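Tirko (home recorder)

Tirko is a line of small home video recorders made by the electronics firm Kesetti. The recorders are intended for watching the inside of a house or a small shop, and they store video on a removable memory card without the need for an internet connection. The first model was sold by mail order only. Later models were also sold in hardware stores, and the line became the best known product of the company.

The name is used both for the recorder alone and for the set which includes the recorder, one camera and a power supply. In the printed manuals the set is called Tirko Home, but this name does not appear on the box.

Background

Kesetti started as a repair shop for telephone equipment in the town of Zulitz. Its owners had experience with intercoms and door phones, and the first products sold under their own name were door phones for apartment buildings. Customers who had bought a door phone often asked for a way to keep the picture of a visitor who came when they were away. The company answered with an additional box, which saved one still picture each time when the bell was pressed. This box had no special name, and it is usually regarded as the predecessor of the Tirko.

The still picture box had two weak points. It saved nothing if the visitor did not press the bell, and its internal memory was full after 223 pictures. After that the oldest picture was deleted without a warning. Work on a recorder with a removable card began as an attempt to correct the second point, and motion detection was added later during the same work.
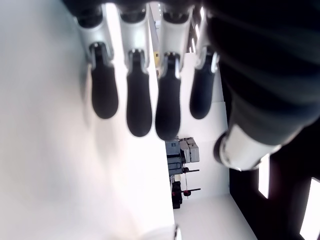 Design

The recorder is a flat plastic box with rounded corners. On the front side there are a card slot, a status light and two buttons. The left button starts and stops recording. The right button marks the present moment, so the owner can find it again when playing the video. On the back side there are the power connector, the camera connector and a video output for a television set.

Video is saved in short files of 10 minutes each. When the card is full, the recorder writes over the oldest file, unless this file has been marked with the right button. Marked files must be deleted by hand. Many owners did not notice this rule in the manual and found after some months that their card was full of marked files and that recording had stopped. A later version of the software lets the status light blink slowly when more than half of the card is taken by marked files.

The camera is connected by a cable which carries both power and picture. The cable in the box is suitable for one room. Longer cables were available separately, but the picture became noticeably weaker with them, and the manual advises to place the recorder near the camera and to use a long television cable instead.

Sound can be recorded by a microphone inside the camera. It is turned off when the device leaves the factory, as the laws about recording speech are different from place to place. To turn it on, the owner must change a setting in the menu and confirm it twice.

Models

The first model was the Tirko 11. The number had no technical meaning and was taken from the street number of the workshop in Zulitz. It accepted one camera and had no clock battery, so the date and time were lost in every power failure. Recordings made after a power failure carried a wrong date until the owner set the clock again.

The second model, the Tirko 3501, received a clock battery, a second camera connector and a metal bracket for the wall. It also had a different menu, with larger letters. This model stayed on sale the longest, and most of the used recorders offered today are of this type. Its power supply is not the same as the power supply of the first model, although the connector has the same shape. Using the wrong one does not damage the recorder, but it may restart again and again.

A wireless model was announced in May of the year after the 3501 came to the stores. It was shown to dealers in a nearly finished form and was withdrawn before the sale began. The company said only that the distance between the camera and the recorder was not sufficient in houses with thick walls.

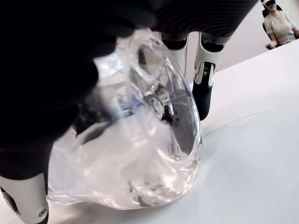 Kesetti Product Documentation Group, Zulitz

Use and reception

Most of the owners used the Tirko to watch an entrance, a garage or a cash desk. It was also used by people who wanted to see what a pet was doing during the day. Reviewers praised the simple operation and the fact that no account or monthly payment was needed. They criticized the small status light, which is difficult to see in daylight, and the playback menu, in which it is not possible to jump directly to a chosen hour.

The picture in darkness was judged in different ways. The camera has a ring of infrared lights, and at a distance of around three meters a face can be recognized. Behind a window the same lights are reflected by the glass, and almost nothing outside can be seen. For this reason the camera is not suitable for watching a yard from inside the house.

A distributor named Bañez sold the recorder under its own label, with a gray front instead of a white one. The software is the same except for the start screen. Updates made for the 3501 can be installed on the Bañez version, but the start screen then changes to the original one.

Last revised September 4, 2026

Related articles
Door phone
Infrared lighting
Kesetti
Memory card
Motion detection
Tirko 3501 power supply
Zulitz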